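Stocking a Two-Level Drinks Display: Layout, Load and Reach
Project report, second term
Author: Joar Nyberg
Submitted 2021-02-12

1. Background
The student shop at Kaltthorpe sells canned drinks from a counter next to the till. Counter space is short, and the shop asked for a layout that holds more cans on the same area without making the back ones hard to pick out. Our group compared two options: cans placed directly on the surface, and cans placed on a small raised stand with free space under it. The stand is referred to as Turnivel in the drawings.

2. Setup
The stand has a rectangular top on a thin black metal frame, open at the front. It was placed on a green work surface, which gave good contrast against the lids. Cans were arranged by type in rows running from the far edge to the near edge, so that a customer facing the counter sees one type per row. The red cans were put in the third row and the black-and-silver cans with blue tabs in the fourth. Rows were packed closely, since gaps let the cans drift when one is taken.

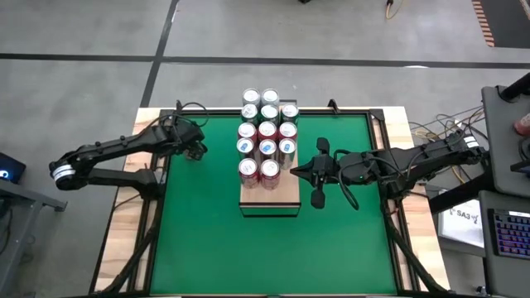

Does the type of drink in the front row matter?
It matters for restocking. The front row empties first, so it should hold the type with the most stock in reserve. If a slow seller is put in front, customers reach over it and the rows behind are disturbed.

3. Load
Each can was entered in the calculation at its full weight, with an allowance for a person leaning on the top. The frame was checked at mid-span and at the corners. Deflection at mid-span was below what we could read with the shop ruler. The limit we set for the drawings was 1000 N, and no test was run to failure.

4. Reach and clearance
Clearance matters in two places: above the lids, where the hand comes in, and beside the uprights, where cans stand on the surface itself. For the drawings we used a hand clearance of 220 mm above the top and a depth of 300 mm. Cans beside the frame are easy to take from the front but can be hidden by an upright when seen from the side — a point raised by Yusuf during the review. Labels should face the customer. With the back label forward, the buyer gets the nutrition panel and the barcode.
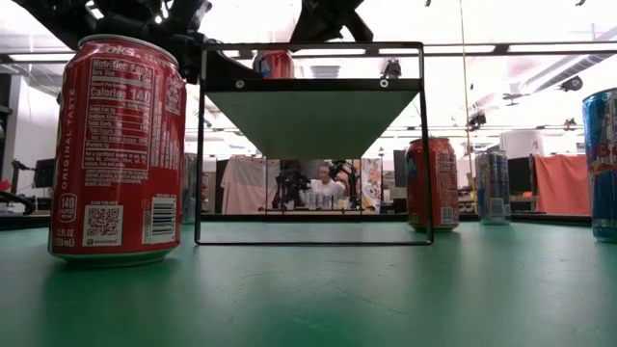
The second consideration is the front edge. A can set down in a hurry tends to land half on the edge, and a low lip would stop it sliding off. A lip also makes the front row harder to pull out, so its height has to be kept small. We drew 2 versions, one with a lip and one without, and left the choice to the shop.

5. Remaining work
The drawings go to Sulley for a cost estimate. A trial at the counter is planned for June. Open items are the lip height, the finish of the top, and whether the space under the shelf should hold spare cans or stay clear for cleaning.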